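An afternoon at the Nakside student robotics open day

I had been meaning to go to the Nakside open day for years, and this January I finally put it in the diary, filled a flask and caught the early bus.
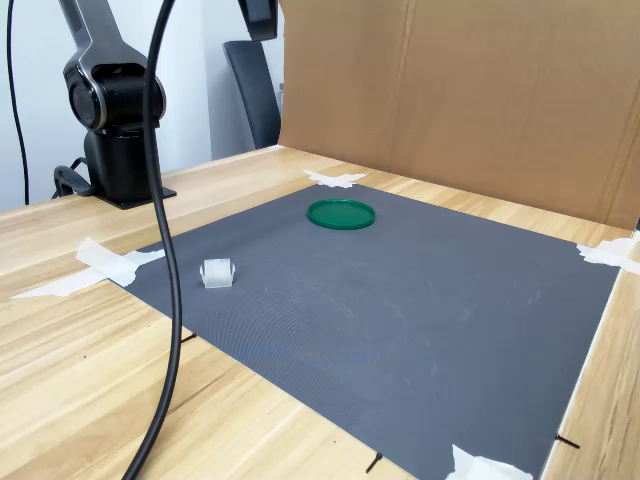

It was one of those grey, damp mornings when you half hope someone will ring and give you an excuse to stay at home, and I am very glad that didn't happen, as I had a lovely time and came back with my head full.

For anyone who hasn't been, Nakside is the college up the hill past the old brickworks, and every winter the second-year students on the robotics course open their workshops to whoever fancies a look. Entry is free, though there is a tin by the door (it goes towards parts). According to the leaflet the building can take 200 visitors at a time, and by eleven o'clock it was busy enough that the queue for tea had reached the stairs. Go early if you want to talk to people properly!

The students work on one long project through the year, in small teams, and each team has its own table. The task this year is called Riklow, after the village where the first course was run, and it sounds like nothing at all when you say it out loud. An arm has to pick up a household object, move it, and put it down where it was told to. That is the whole of it. I said to the young woman explaining it that I could do that before breakfast, and she laughed very kindly and said that everyone says so, and then everyone stays for an hour. She was quite right, I stayed for rather more than an hour.

What I hadn't understood is how much trouble a flat thing can be. A plastic lid lying on a mat is about as plain an object as you could find in any kitchen, but it gives an arm very little to get hold of. Come down too high and you close on nothing, come down too low and you are pushing into the table. One team had tried going for the rim from the side, another wanted to slide the lid along first and tip it up. I watched a good many tries at one table and the lid went skating off more than once, with a groan from everybody watching, me included. Small pieces you can nearly see through are awkward in their own way, as the camera software has a habit of losing them against whatever is behind. I have the same problem with my reading glasses, so I had every sympathy.

I was pleased to see how homely it all is. I think I had expected something like a hospital, all steel and glass, and what you find is cardboard stood up behind the work area and masking tape holding the mat to the table. The cardboard is there to give a plain background, so that a passing jumper doesn't confuse matters, and the tape stops the mat from creeping. A student told me, with some feeling, that the mat on his table had once moved by the width of a finger overnight and it took the team most of the next day to work out why nothing would line up any more. They check the tape first thing now.

The other thing they talk about a great deal is cables. There is a whole page on cables in the course handbook, which is named Đorđević on the cover and is passed down from year to year with notes in the margins. I was allowed to leaf through a copy. Some of the notes are very funny and a few are rather rude about the previous year's wiring.

Each team keeps a log of every attempt, good or bad, and the totals are pinned up by the door. The highest on the day stood at 3,090, with the next team 700 behind and looking determined. I asked whether it wasn't dull, doing the same thing so many times over, and got three different answers from three people at one table, so I shall leave that one open. The quietest of them said she liked it best late in the afternoon, when the room empties and she can hear the motors.

Upstairs there was a talk on Nulter, the program the students use to plan the arm's movements. I will own up and say that I lost the thread somewhere in the middle - there was a slide with a good many arrows on it - but the speaker was patient with questions and there were biscuits. The children in the front row followed it far better than I did.

A few practical bits, in case you are thinking of going next winter. The bus stops at the bottom of the hill and it is a fair climb, but there is a lift once you are inside, and the workshops are all on the ground floor. Bring a coat you can take off, as the rooms get very warm. Food is soup and rolls, and the soup had run out by one o'clock. You may take photographs if you ask at the table first, and please don't lean on the tables, however tempting it gets.

I caught the four o'clock bus home with an empty flask and a handful of leaflets, and I have been eyeing my own saucepan lids with new respect. I have already told my sister she is coming with me next time.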